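Sorting fruit and vegetables when the kitchen counter is too small

Our kitchen counter is 30 inches long and the kettle takes a good part of it. When I come home from the market I have no place to spread everything, so I learned to use other rooms. These are my habits, maybe they help somebody with a small apartment.

Put down a plastic sheet first. A bed is a fine big table if you cover it well. I use a sheet without holes and I wipe it on both sides before I fold it. It will be wrinkled, this does no harm, only round fruits like to roll into the low places.

Take everything out of the bags before you decide anything. Apples go together by size – the small ones we eat first, the large ones keep for baking. Look near the stem for soft spots, and turn each apple one full time.

Keep dark, soft fruit away from heavy things. I had a bag of plums in June that was under the potatoes for 2 hours, and I had to cook all of them the same evening.

Give leafy greens their own dish. A shallow baking dish is good because the leaves can hang over the side and get air. Do not wash them until you cook. Carrots I put on a plate, and I cut the tops off if they still have them.

Citrus can wait. Mandarins stay in a bowl in our hallway, where it is cool, and they are good for many days.

For baking I weigh 400 grams of apples after peeling, so I choose them now and put them in a separate bag with a paper note.

When all is sorted, carry the dishes to the kitchen first and the loose fruit last. Then shake the sheet over the bathtub.

Xinyi Cao
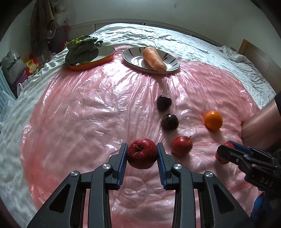
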